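# Is That Table Really Wood?

Grown-ups love to say a table is "real wood." Should you believe them? Maybe. But a good detective doesn't take anybody's word for it, and a tabletop can be a very good liar.
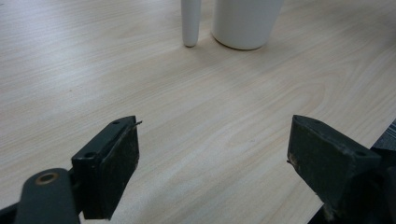
A lot of tables look like wood and are only wood a little bit, or only on top, or not at all. Some have a printed picture of wood glued over crushed sawdust. The printing is so good now that even people who sell furniture have to bend down and check. So let's find out what we can trust.

## What grain is

When a tree grows, it adds a new layer under its bark. In places with cold winters, that usually makes one ring a year. If you cut the trunk straight across, you see circles. If you cut it the long way to make a board, you slice through those same layers from the side, and the circles turn into lines. Those lines are part of what we call the **grain**.

Trees are not perfectly straight, so the lines bend. They bend around the place where a branch grew. They bunch up where the tree grew slowly and spread out where it grew fast.

You may hear that you can count the lines on a tabletop to find out how old the tree was. Don't fall for it! A board is only one slice, and it might miss most of the rings. To count the years you need the whole circle.

## Three tests (and what's wrong with them)

**The twin test.** Look for a mark you like, such as a dark swirl. Now hunt for the exact same swirl somewhere else on the table. A printed pattern has to start over sooner or later, so you might find its twin. What's wrong with it: on a small table the pattern may not have room to repeat. No twins doesn't prove anything.

**The edge test.** Crouch down and look at the side of the table. In a solid board, the lines on top carry on over the edge and down. At the end of the board you may see bits of curved rings. If the top has lines and the edge is a plain strip, be suspicious. What's wrong with it: a very thin sheet of real wood, called **veneer**, can be glued on top of something cheaper. Then the top really did come from a tree, and the edge still looks odd. Is that table "real wood"? People argue about it.

**The knock test.** Some people knock on a table and say they can tell. Lamduan Suksawat fixed furniture for a long time, and she doesn't think much of this one. "A thick fake and a thick board can both go *thunk*," she says. "I'd look underneath." Underneath is a good idea. Makers often don't bother to cover the bottom. Just move the cups first if you plan to bump your head.

## What about the color?

Color is a weak clue. Pale wood can be stained dark, and sunlight can slowly change wood too. Put a book on a sunny table in July, leave it a few weeks, and you might find a patch that doesn't match. You might also find that it does match, and then you've learned something about your table.

## Does it matter?

A fake top can be easier to wipe clean. A solid one can be sanded and fixed when it gets scratched. Cuiping Fu, who is 10, checked every table in her home and decided her favorite was the printed one, because she's allowed to paint on it.

Now go and look at yours. Top, edge, underneath. If the store tag says "wood look," read that second word again.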